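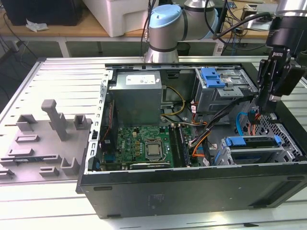 In Kadau beginnt der Wahlkampf um das Bürgermeisteramt früher als erwartet. Die Wählergemeinschaft Pitus hat ihren Landesverband um Unterstützung gebeten und will noch vor Jahresende ein Büro in der Innenstadt eröffnen. Gewählt wird im Juni. Eines der Themen, mit denen die Gruppe antreten will, ist die Ausstattung der Stadtverwaltung: Ein schwarzer Dell-Rechner, wie er mit abgenommener Seitenwand auf einem Arbeitstisch liegt, das Netzteil und die grüne Hauptplatine offen vor Augen, lasse sich oft noch instand setzen, heißt es im Programmentwurf. Neu gekauft werden solle erst danach.

04.12.2023 – Von der Lokalredaktion

Artikel drucken | Per E-Mail versenden

Um die Nominierung bewerben sich 2 Mitglieder der Wählergemeinschaft. Ihre Namen sollen erst nach der Mitgliederversammlung bekannt gegeben werden. Stimmberechtigt sind dort fast 1000 Mitglieder aus Kadau und den Ortsteilen Horgan und Grarnano. Eine Briefwahl ist nach der Satzung nicht vorgesehen, ein entsprechender Antrag aus Grarnano liegt dem Vorstand aber vor.

Im Stadtrat stellt Pitus derzeit 11 der 23 Mitglieder und ist damit stärkste Kraft, hat aber keine eigene Mehrheit. Bei der vergangenen Wahl hatte die Gruppe auf eine Kandidatur für das Bürgermeisteramt verzichtet. In Horgan, wo sie zuletzt schwach abschnitt, sind für das Frühjahr mehrere Informationsabende geplant – der erste im Saal der Grundschule.

Die übrigen Fraktionen haben sich noch nicht festgelegt. Wahlvorschläge können nach Angaben der Stadt ab Januar im Rathaus eingereicht werden.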